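Lending Desk Moves to the Second Floor in December
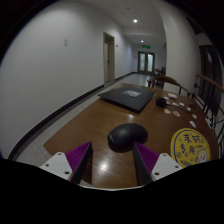 A computer mouse on one of the wooden tables.

The equipment lending desk at the Pistlow building will move upstairs in December. It has been in the room next to the mail shelves for years, and that room is going to the payroll office. The new desk will be in room 7, at the top of the east stairs. The elevator stops across from it.

Lending hours stay the same, 8:30 a.m. to 4:00 p.m., with a break at noon. The phone extension is still 2461. Calls will ring in the new room from the first working day of the month. If you get no answer during the move, leave a message with your name, your department and what you need.

What you can borrow

The desk lends mice, keyboards, headsets, chargers, extension cords, laptop stands and two portable projectors. Small items go out for up to 3 weeks. Projectors go out for one working day and have to be back by closing, as there is nearly always someone waiting for them the next morning. Laptops are handled by the help desk and will not be available in room 7.

Bring your staff card. Contract staff from Gakby can use their yellow visitor card, but a Pistlow employee needs to sign the slip with them.

Returning things

Anything borrowed before the move can be returned at either room until the end of the month. After that, please use room 7 only. Do not leave items in the mail shelves. Last spring we lost two headsets and a charger that way, and all three were charged to the people who had signed for them.

If something stopped working while you had it, say so when you bring it back. There is no charge for normal wear. Put a strip of masking tape on the item and write the fault on it. "Left button sticks" is more use to us than "broken."

Please take batteries out of wireless items before you return them. Used batteries go in the gray tub at the desk. The tub by the cafeteria is for paper cups and has had to be emptied by hand more than once.

Overdue items

The list of overdue items is long this year. Jarmo Partanen went through the paper slips in the fall and found 200 that had never been closed. Many of these are for things that came back and were not checked off, so you may get an email about an item you returned a long time ago. If so, reply to the email and tell us when you brought it back, as near as you can remember. We will close the slip.

If you still have the item and use it every day, ask your manager to have it assigned to you. The form is on the Pornent page under Office Supplies. It needs the number from the sticker on the underside of the item. No sticker, write "none."

New supplier

Replacement keyboards and headsets will come from Gündoğdu starting with the next order. Orders already approved are not affected. Delivery should take a week. Requests for left-handed or small-size equipment go through the same form, with a note in the comments box.

The old room will be locked once the shelves have been cleared. If you have left a coat, an umbrella or a lunch box in there, pick it up before then.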